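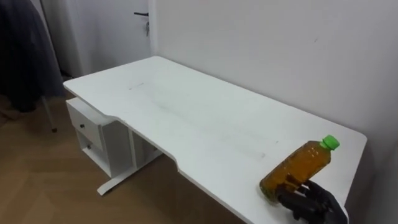 Did Murray Fraser believe in the Undgate ghost?

He believed in the rent, which was 3,276 for the summer, and in the landlord's wish to keep it coming. A haunted house in Kenirgate was worth more than a damp one.

"It walks at 11," said Teixeira, handing him the key. "Sixty guests have heard it."

"Did any of them check the pipes?"

Teixeira looked hurt and left. 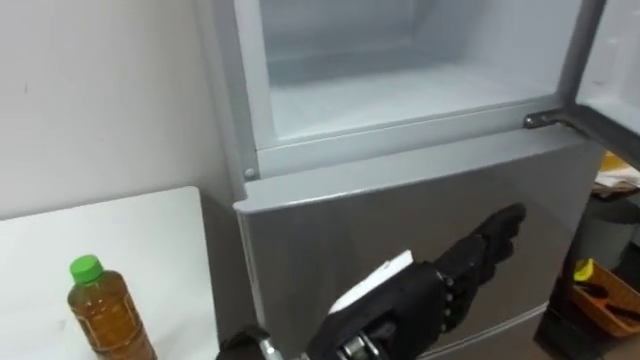

Murray sat up with a notebook and a flashlight. At 10 something knocked twice, an hour early, and he wrote down "pipes." Then he went to the kitchen for a sandwich. The freezer door was standing open, with nothing inside but white plastic. He wrote down "bad seal." The knocking came again, closer, and he turned to a clean page and spent some time looking for the pen, which was in his hand.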